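Why small laboratories should publish their uncertainty

On Sat 29 August I visited the open day of the measurement laboratory in Wulcombe, and since then I think a lot about one number. On the wall of the temperature room there was a certificate for a platinum thermometer, and it gave the result with two decimal places. The uncertainty was written also, but on the back page, in small letters.

I do not want to blame Wulcombe for this. Most laboratories do the same. My opinion is that they are all making a mistake, and that the mistake costs more than we believe.

A measurement without its uncertainty is only half of a measurement. If I tell you that a steel bar is 100 mm long, you do not know if I used a school ruler or a laser. Both people can write the same number. The difference between them is the doubt, and the doubt is the part which has taken the most work to find.

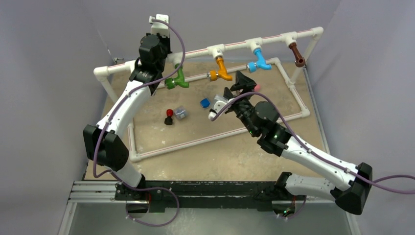 Last year the company Merko asked two laboratories to calibrate the same set of weights. Allard gave a wide uncertainty and Ghumman gave a narrow one. Merko then chose Ghumman for all the later work. I can understand the decision of the buyer, but I have read both reports, and Allard had included the drift of the balance during the day, while Ghumman had not mentioned it. So the more careful laboratory lost the contract.

Some colleagues answer me that customers do not want to read about such things. They want one number and a stamp. Perhaps it is true today. But customers learned to read the number because we always put it in front of them, and I believe they can learn to read the second number too, if we print it in the same size and on the same line.

There is also the question of the raw data. Ghumman has 3,057 readings from that work, and the report shows only their mean. To publish the whole file would take one afternoon. A student could then look for the drift, and perhaps would find nothing, and this would be a useful result for Ghumman as well.

I would start with the certificates, which are easy to change. The next time Wulcombe opens its doors, I would like to read the uncertainty without turning the page.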